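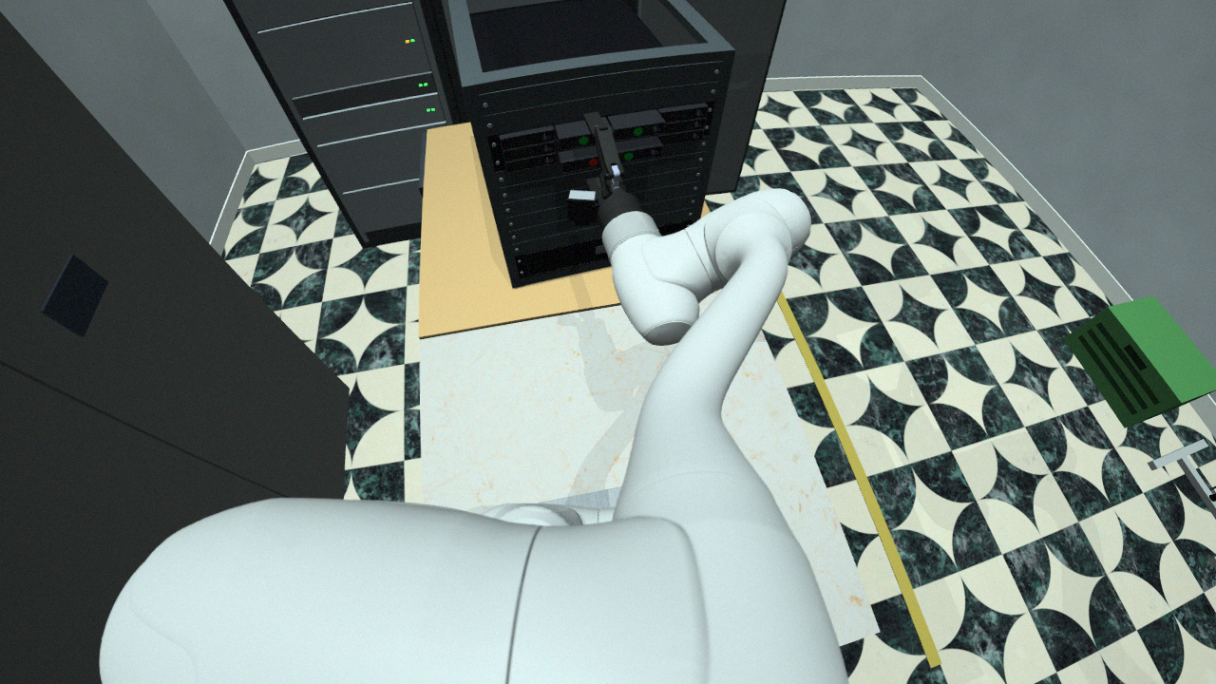

Figure 4. White robot arm with its gripper at the front of a black rack. Computer rendering.

4.2 Matte enamel and the tarnish claim

Makers of small silver boxes and brooches often say that a matte enamel lid protects the metal next to it. The claim goes back to a workshop handbook from Cutelitz, and later writers have mostly repeated it. Sikora tested it on 67 lids and found less darkening within two millimeters of the enamel edge. We have doubts about this result. Her lids came from one workshop, were wiped with the same cloth before each reading, and were kept in closed drawers lined with felt. Krystyna Sikora has kindly shared her notes, and they show that the plain silver controls sat in a different drawer. Felt can give off sulfur, and two drawers may not give off the same amount.

We repeated the test with 186 lids, half enameled and half plain, mixed on open shelves at Viltstead for 90 days. Color was read at three points on each lid. The enameled lids darkened a little less, but the gap was smaller than the gap between two readings of the same lid by different people. A protective effect may exist - we can't rule it out - but these numbers don't show one.

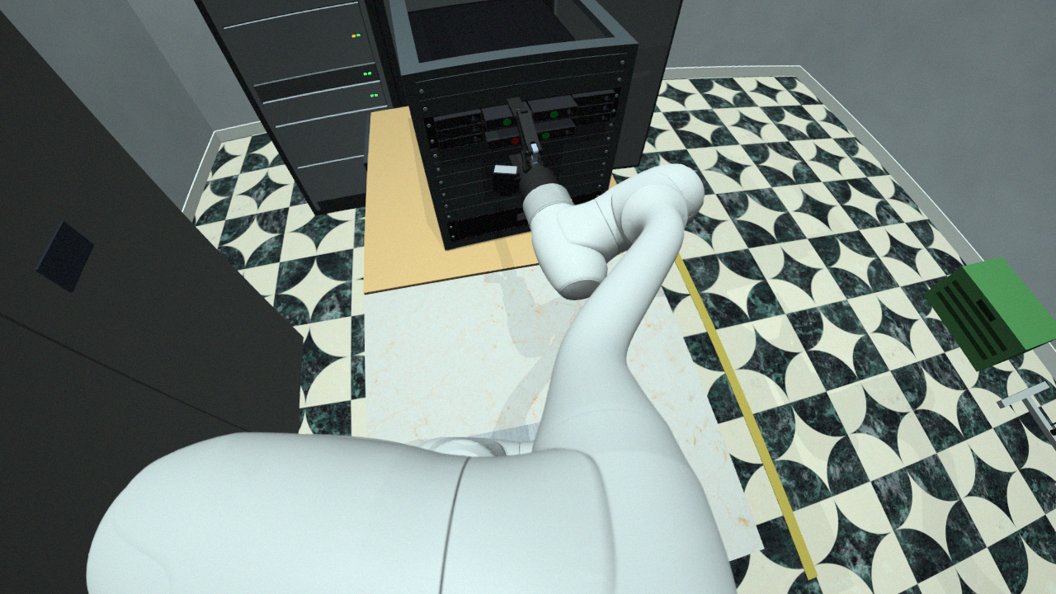
4.3 Frosted surfaces and wear

The second common claim is that acid-frosted glass hides scratches better than stoned glass. Here the evidence is thinner still. The Caltance survey asked 53 owners whether their pieces "looked worn," and most said no. Owners who like a piece enough to answer a survey are poor judges of it, and the survey didn't ask how often the piece was handled. A lid that stays on a dresser will look fine whatever its finish.

Ung's rubbing test is better designed, although it used flat copper plates fired in a single batch. Domed silver lids wear mostly at the crown, where the enamel is often thinnest, and a flat plate has no crown. We would treat the ranking of finishes in that study as a guess until someone repeats it on curved work.

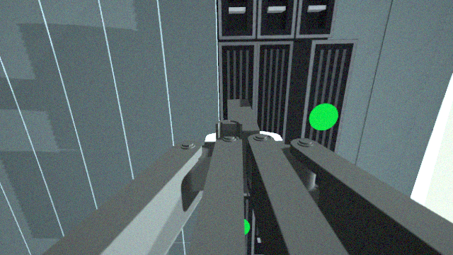

Figure 5. Gripper linkage, with a dark cabinet behind. Computer rendering.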